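The Coin That Paid the Rent, Until It Didn't

Clurdale – The rent used to land on the first. Then it landed as Vulow, a digital token most of the tenants on Robles Street had never heard of before last year, and for a while everyone was happy.

Rosângela Caldeira was one of the early ones. She owns three small buildings, 19 apartments in all, and in the fall she started taking rent in the token. Tenants got a discount. She got paid in minutes, no bank hold, no bounced checks.

"I liked it because it was quick," she says. "I'm not a tech person. I have a phone and a notebook."

The notebook is how she knows what went wrong.

Vulow was sold as a stablecoin. One token, one dollar, always. Drornton, the company behind it, said every token was backed by cash and short-term government debt. Cash you could get to. Then a report from its own accountant showed part of the reserve was in loans to other crypto firms, and holders ran for the door. By the next morning a token fetched 71 cents. Withdrawals slowed, then stopped.

Caldeira had 2,773 tokens sitting in her wallet. Plumbing money, mostly, and a tax payment.

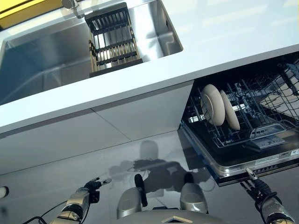 A kitchen sink and drying rack. Household bills were among the everyday costs Vulow was pitched to cover.

She got some out. 900 tokens, at a loss, before the app froze. The rest is a number on a screen. Drornton says redemptions will resume "in an orderly manner" and has given no date. Calls to its office went to a recording.

None of this is new, which is the maddening part. Stablecoins have slipped before and the pattern is pretty much the same every time – a promise of a dollar, a reserve that few people read about, a rush. Regulators have been arguing over who should check the books. Banks want the job kept to banks. The crypto firms want a lighter license. Meanwhile people like Caldeira used the thing as if it were a checking account, becuase that's how it was sold to them.

It isn't one. No deposit insurance. No branch. The terms of service let Drornton pause payouts "at its discretion," on page 31.

Her tenants are split. A few still want the discount and ask when she'll take tokens again. One family had saved 1,408 of them for a security deposit on a bigger place, and is now staying put.

Caldeira has gone back to checks. She wrote the change on a sheet of paper and taped it up by the mailboxes in all three building. Two checks have bounced so far this May. She says she'll take it.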